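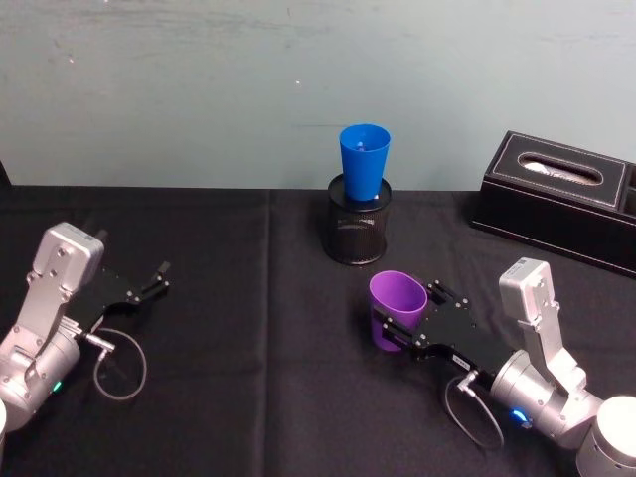
Blue cup, pen pot, tissues. Desk life at its most glamorous.

I moved back to Traltow in August with 31 boxes and a firm belief that I'd be a tidy person by Tuesday. The boxes are mostly gone. The tidy person has yet to arrive.

The table at the back was meant to be for writing. I put a black cloth over it to hide the marks and then declined to iron the cloth, so it has a crease down the middle you could use to divide up a country. The mesh pencil holder came from my old desk at Prevano and has held, at various times, biros, a whisk and a parking fine. At present it holds a cup. 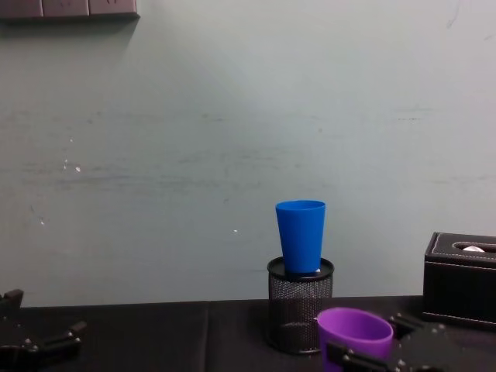

Purple is there too. The wall still needs a wipe.

Zoi Sotiropoulos came round for tea and asked whether the blue one was drying or on display. I said display – it sounded more like a decision. She has 10 matching glasses in a cupboard with a door that shuts, so we look at these things differently.

The plastic cups are picnic ones and I refuse to part with them. The scuffs on the wall I'd part with tomorrow. I have 2 sponges and some sugar soap under the sink, both unopened.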